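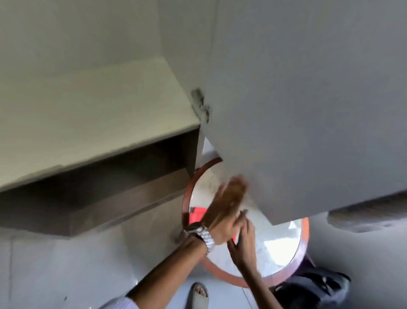 Both hands in at the lower edge of the grey panel, watch still on.

Home > Forums > Maintenance and Faults > Safety > Search > Log in

Thread: Flallora cell, panel drops while axis 2 is held

e_aidoo wrote:
Photo is the access corner on our Flallora packing cell. The fault is as follows. With the cell in hold and the guard key out, axis 2 sagged 40 mm over one shift change. The gripper came down on the inside of the panel and pushed it against its bracket. The controller logged code 489 and nothing else. No drive alarm and no brake alarm.

Hands were in that corner earlier the same morning. No injury. I have locked the cell off and I would like to know whether anyone has had 489 with a brake that passes its test.

senyo.abugri wrote:
489 on the Platow controller is position deviation while servo is off. It tells you the arm moved when it should not have. It does not tell you why. What does the brake test use as a load? The default is the bare arm. If you have a gripper and a product on the end, the test proves very little.

e_aidoo wrote:
Default load. The gripper with a full tray is well over what the test assumes. I had not made that connection.

dramani_a wrote:
Before the brake gets the blame, check the release circuit. We had the same symptom on a Skellmont arm and the brake was fine. The release relay was leaking enough to hold the coil partly on. Measure across the coil with the key out. It should be zero. Ours was 4 V.

senyo.abugri wrote:
4 V will not lift a healthy 24 V brake.

dramani_a wrote:
It will not lift it, agreed. It reduced the clamping force on ours enough to slip under load. Brake swapped first, no change. Relay swapped, no movement in 200 hours of hold. I can only report what we measured.

senyo.abugri wrote:
Then your new brake was marginal as well. I would not want Efua to fit a relay and put the cell back on the strength of that. Do both, and do a loaded test after.

Esi Bonsu wrote:
Leaving the electrical argument to one side. Look at the picture again. There is a metal wristwatch with a link bracelet on the right wrist and a foot in an open sandal. That would not be allowed on our floor, brake fault or no brake fault. A bracelet in a corner with a hinge or latch bracket is how people lose skin.

e_aidoo wrote:
Accepted. It has gone in the report as a separate item. I do not want it to become the main item, though. Correct footwear would have made no difference to an arm coming down on somebody's wrist.

Esi Bonsu wrote:
Separate item is fine. My other point is the procedure. If people reach in with the arm above them, why is it relying on the brake alone? There should be a prop or a pin under axis 2 before anyone opens that side.

Akosua Appiah wrote:
Fiadzo do a locking pin for that axis. You drive to the service position, fit the pin, then take the key. The pin has a switch, so the guard key will not release without it. We fitted it in March after a near miss of the same sort. Fitting is simple. Getting the service position clear of the shelf and the panel took longer than the wiring.

dramani_a wrote:
I disagree with interlocking the key to the pin. If the arm faults halfway and cannot reach the service position, you can't get in to free it, and then somebody finds a way round the switch. Use a free-standing prop and a written step.

Akosua Appiah wrote:
There is a supervised override for that, held in the office. A written step gets skipped at shift change, and that is when this one moved.

e_aidoo wrote:
Update, 21/01/2020. Coil voltage with key out is zero, measured at the arm connector, so the relay is cleared in our case. Brake removed. There is grease on the friction face, and the seal above it is split on the motor side. Loaded test with the old brake refitted for comparison: slipped. Bare arm test with the same brake: passed.

New brake and seal on order. Test load in the controller to be changed to gripper plus full tray. Pin or prop still to be decided here.

senyo.abugri wrote:
That fits. Check the seals on your other axes while it is apart. Also ask Platow whether changing the test load alters the pass limit or only the torque applied. On our software version it was only the torque, and the limit had to be set by hand.

e_aidoo wrote:
Will do. Cell stays locked off until I have that answer in writing.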